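Revisión de ventanas y salidas, edificio Prellov, segunda planta
4 February 2021

Vengo con mi lista de siempre y, como siempre, me enrollo en los comentarios (¡perdón, Marina!).

Extintor del pasillo: BIEN. Precinto puesto y etiqueta 3698 legible.
Puerta de emergencia: REGULAR. Abre, pero hay que darle con la cadera.
Luces de emergencia: BIEN, las cinco.
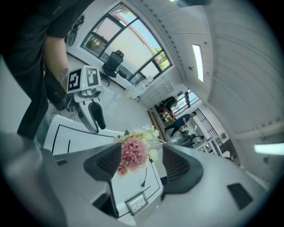
Ventanas: PENDIENTE. Me falta probar los cierres uno por uno y apuntar cuáles van duros. La grande de marcos oscuros gruesos, la que da a los árboles, la quiero mirar con calma en agosto, que con el calor los marcos se hinchan y luego vienen las quejas.

Enchufes: BIEN, aunque yo cambiaría la tapa del que está junto a la puerta.
Mesas y paso libre: BIEN. Pido 40 cm más junto a la salida, ¡por pedir que no quede!
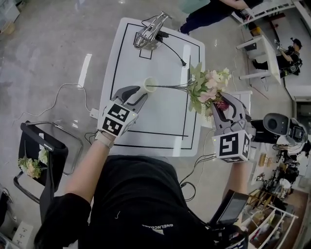 Ourania Dimitriou comenta que lo de la puerta ya se lo dijo a Gremer dos veces y que, si no la cepillan este mes, llama ella a otro carpintero. Me parece estupendo, le paso el teléfono.

Botiquín: FALTAN tiritas y gasas. Las compro yo el viernes.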